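My morning as a robot's hands

I've been bad at plenty of things in my life, but I'd never been bad at them with somebody else's fingers until I went to Flekville. The people at Diltari teach robots by remote control: you move your hands, its hands move too, and everything gets saved for it to learn from later. They want 2,000 good goes at one little job, a toothed white ring and the black part it fits on, and when I turned up they had 900.

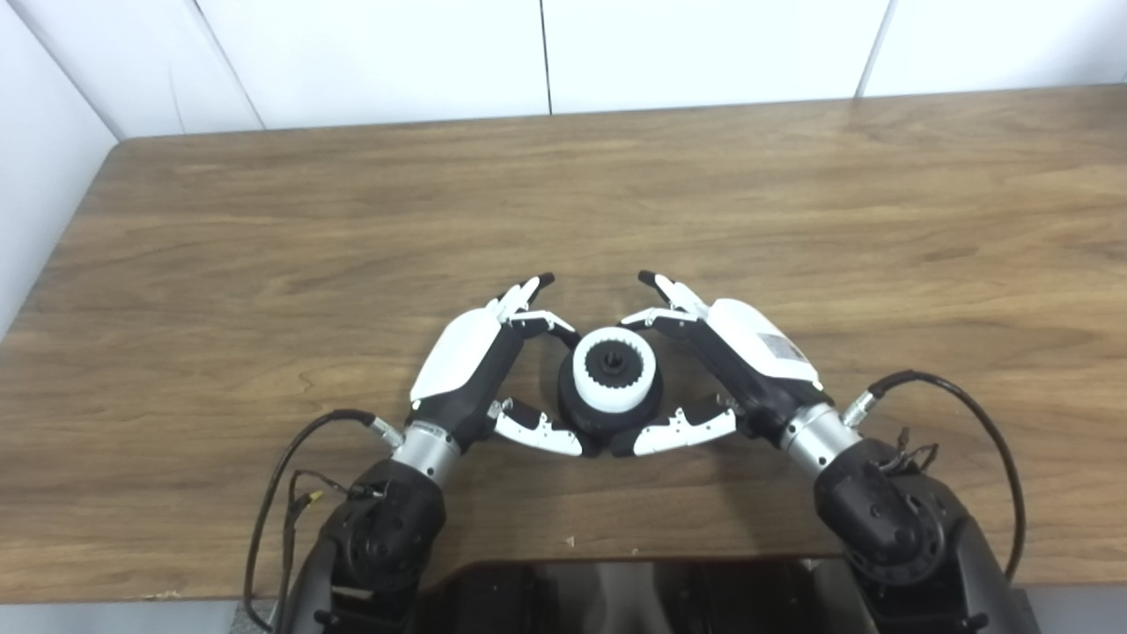
I was sure I'd be brilliant (I play the piano, sort of!). My first try was awful. You can't feel a thing, so you squeeze by eye, and I kept holding my breath as if that would help. My teacher told me to slow down, then to slow down again, and to stop waggling my thumbs.
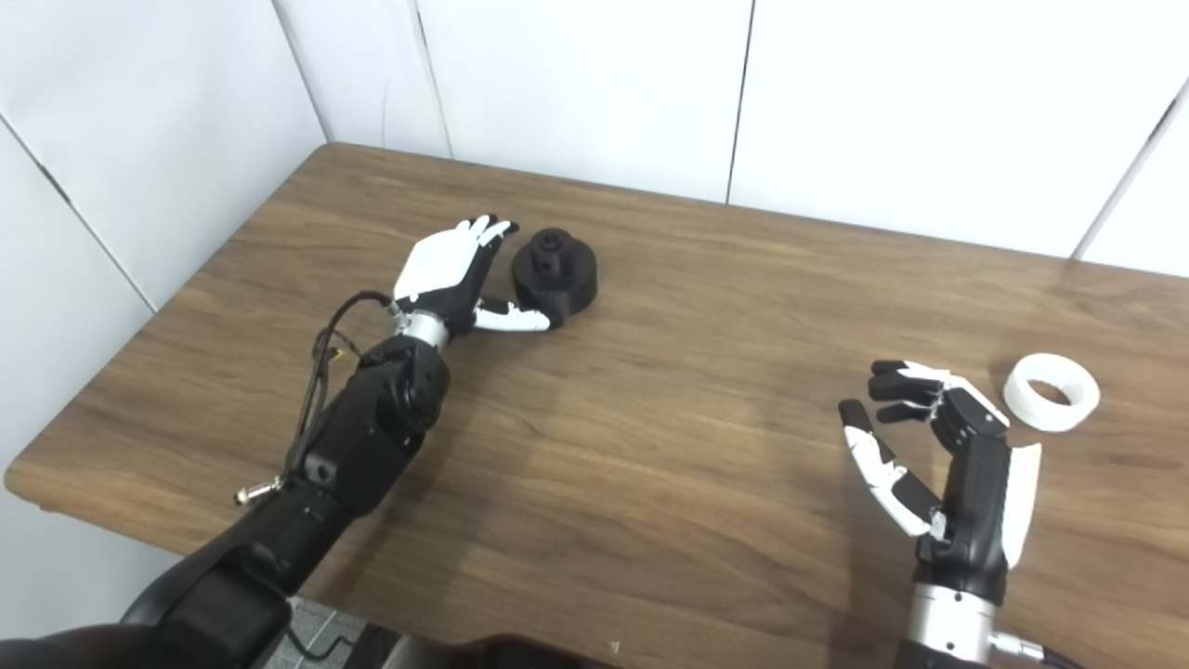
Page last changed: 3 Dec 2021

What surprised me is how much your manners matter. If you dither, the robot learns to dither, so a messy go gets binned even if the parts end up where they should. I had 4 binned before lunch and sulked over my sandwich.
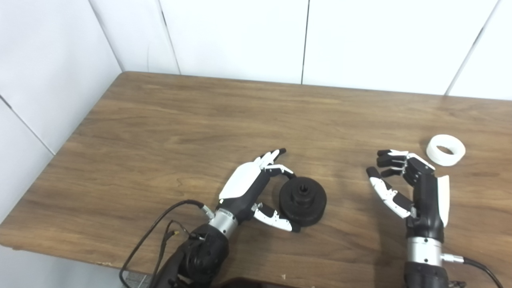

After that I stopped thinking about my own hands at all, which felt very odd and rather lovely. I got two keepers! So the count stood at 902 when I handed over the controls, and I talked about it all the way home on the Baston train to anyone who'd listen.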